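Search this site
Enter keyword
Go

Skerkberg 300 Tabletop Planetarium

If you have ever tried to teach the night sky to a room of kids at ten in the morning, you know the trouble. The stars aren't out! The Skerkberg 300 puts them on the ceiling of any room you can get reasonably dark, and we have been smitten with it ever since our first one arrived in June.

It's a small projector on a heavy round base, built by the team at Clokell, and it shows the sky as it looks from any spot on Earth. Set your latitude with the brass ring, pick a time with the dial underneath, and the stars turn slowly overhead the way they would on a clear night (only a good deal faster, if you want them to). The motor has 7 speeds. The slowest is lovely for quiet viewing, and the fastest takes you from dusk to dawn in three minutes, which always gets a gasp.

Star plates

Three plates come in the box: northern sky, southern sky, and the equator plate, which is the one we reach for most. They are glass, so hold them by the rim. Yanti Rondonuwu drew the constellation lines for all of them, and she kept them thin enough that you can still find the shapes on your own before you look for the lines. There are 69 labeled objects on the northern plate alone, from the easy ones like the Pleiades to some faint clusters that take a bit of hunting.

The Manurung plate set is sold separately and adds the planets and the path of the Moon. We think it's worth having if you run a club or teach more than one grade, as the older students will want something to chase after they've learned the big constellations.

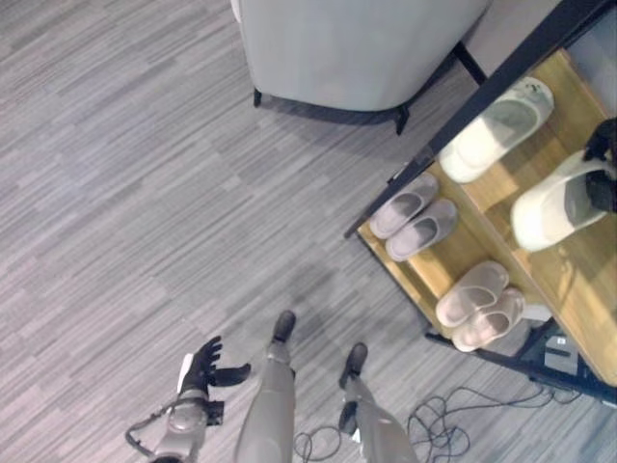 Setting up

Put the projector on a low table near the center of the room. A flat white ceiling works best, though we've had good results on a pale tent roof and even on a sloped attic wall (the stars stretch a little, and it's rather pretty). Turn the focus collar until the smallest stars are sharp points. Give your eyes ten minutes in the dark and you'll see far more than you did at the start.

Power is by the supplied wall adapter. The Clendero battery pack also fits and clips under the base, so you can use the projector at camp or in a gym with no outlet nearby.

In the box

Projector and base
Northern, southern and equator plates
Wall adapter
Red reading light
Cleaning cloth
Printed sky guide

Spare bulbs and plate cases are listed under Parts. School orders can be placed by purchase order, and we're happy to talk through room sizes before you buy.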